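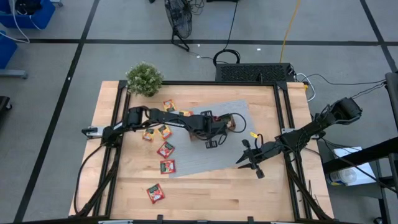
Who Pays for a Small School? Transport and Closure Costs in the Dastdale District

Student project report, second-year course in Local Government and Public Finance

1. Background

In October the school board of Dastdale published a plan to close two primary schools, Erkden and Wiriya, and to move the pupils to the larger school in Jenville. The board wrote that the closure would save money from the first year. Many parents did not believe this, and the local newspaper printed letters from both sides for several weeks. My project tries to check one part of the question only: does the plan count the full cost of transport?

I did not study the quality of teaching, and I have no opinion here on whether small schools are better for children.

2. Material and method

I used the published budget, the minutes of 9 open board meetings and the timetable of the present school buses. I also sent a short questionnaire to families in Erkden and Wiriya. I received 37 answers. This is a small number, and the families who answered are probably those who feel strongly, so I use the answers only to understand the problem and not to prove anything.

The minutes were harder to use than I expected. Some of them give the decision but not the discussion, and in two cases the annex with the figures was missing from the website. I asked the district office for these annexes and received one of them. 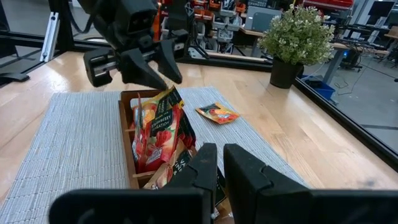
Figure 1. Snack packets, two of them in a divided wooden tray.

3. Results

The plan shows the savings on heating, cleaning and repairs in separate lines. Transport has only one line, and it covers the morning and the afternoon journey on normal school days. After-school clubs are not included. At present the children in Wiriya walk home from their clubs, but from Jenville they would need a late bus. The minutes mention the late bus at two meetings, each time with the remark that it will be discussed later.

The second missing cost concerns the empty buildings. The plan counts them as sold, but I found no date of sale in any document. Until a building is sold the district must insure it and keep it safe. The annex I received gives 1,000 a month for each building for this purpose, and this sum does not appear in the main table.

In the questionnaire, the parents wrote more about time than about money. Several of them start work before the bus would leave and asked who would look after the children at the stop.

4. Discussion

I cannot say that the closure saves nothing. The savings on repairs look realistic, especially for Erkden, where the roof is old. But the first-year figure is too high if the late bus and the empty buildings are added – how much too high depends on the bus contract, which was not public when I finished this report.

It would help if the board published one table with all the costs, also the uncertain ones, before the final vote.

5. Limits of the work

I compared only one plan in one district. I also had to translate some budget terms for myself, and I may have understood "reserve for transition" more narrowly than the board does.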